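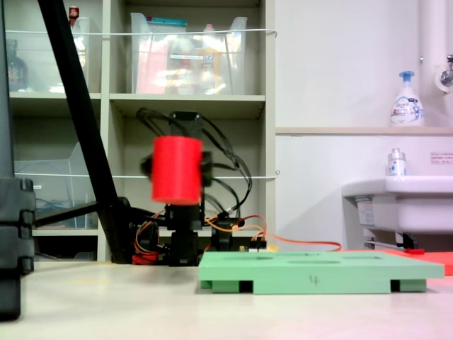 magesa_lane: disagree, 400 for a second hand pram is daylight robbery. check the op shop in Plesance first

Erick Lyimo: Fair but the op shop one had a cracked axle and no harness. We walk 8 km most Fridays so wheels matter. Went for the Zirkeo, 35 bucks delivery on top, ouch
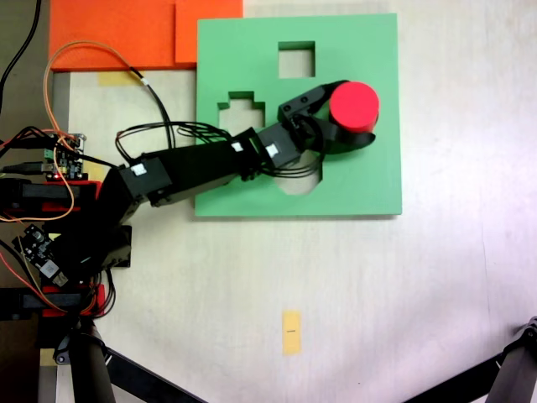

Folds one handed tho, and fits the boot with teh groceries. Brake's a bit stiff.

kindelix88: brake on ours siezed by October. silicone spray, not WD

magesa_lane: still reckon you got done. mine was free off hard rubbish

Erick Lyimo: yeah well yours squeaks mate. Will try the spray, ta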